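Siv Halvorsen
@sivhalv
Short thread on keeping fruit in a small flat with no fruit bowl and no bench space. I moved into the Gornlow place in May and it has taken me this long to get it half sorted.

The kitchen is 117 cm of bench between the sink and the wall. The kettle and the dish rack take most of that. Anything I leave out ends up wet or gets knocked into the sink.

I buy a mixed fruit box from Pikero every second week. You don't choose what's in it. Lately it's been citrus, kiwifruit, cherry tomatoes and the odd apple.

For the first few boxes I put the whole lot in the crisper. The kiwis stayed hard as rocks and the tomatoes went floury. So the fridge is out for both of those until they're ripe.

Next I tried a hanging net from Mapplebeck. Looked good for a week. The fruit at the bottom got squashed and I didn't find the mouldy mandarin until I smelled it.

What I do now: tip everything out onto a flat surface, check each piece, wipe it, then put it on plates by when it needs eating. The only flat surface big enough is my bed, so that's where it happens.

Yes, on the sheet. The sheet gets washed that day anyway. Do it before the wash and not after.

Things I look for. Soft spots near the stem. Any white dust on the mandarins. Split skins on the tomatoes. One bad mandarin will take out the ones touching it in a couple of days.

Mandarins with the stem still on seem to last longer for me. I don't pull it off any more.

Big oranges keep the longest, so they go at the back of the plate and get eaten last. Small mandarins at the front where I'll grab them on the way out the door.

Kiwis go in with everything else but I squeeze one every morning. Once it gives a bit, it goes in the fridge — otherwise they all turn on the same day and I'm eating four kiwis for dinner.

If your kiwis won't ripen, put them in a paper bag with an apple. Takes a few days. Edileuza Honorato told me this when we worked together and I ignored her for years.

Tomatoes get their own saucer. I used to pile them on top of the citrus and they'd roll off every time someone shut the front door.

On plates: a dinner plate with a wide rim works better than a bowl. You can see every piece and nothing gets buried. Mine's a white one with little blue flowers on the rim, from the op shop on Zornside Road.

The plate lives on top of the bookshelf once it's loaded, out of the sun. The windowsill was a mistake. It gets the afternoon light and the oranges went dry inside.

Someone asked about cost. The small box is $59 a month for two deliveries. I was spending close to that at the shops and throwing out more of it.

Someone else asked about fruit flies. I had them in the net days. A jar with a splash of vinegar and a drop of dish soap cleared them up, and I haven't needed it with the plates.

Peel goes straight into the green bin downstairs, same day. I don't keep a caddy inside, there's no room for one.

Next box is due tomorrow and I've still got most of this one, so it's going to be a lot of orange juice. Will post the marmalade recipe if I get to it.

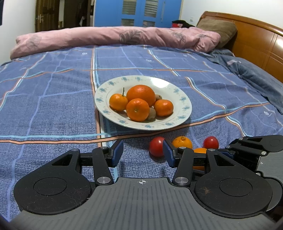
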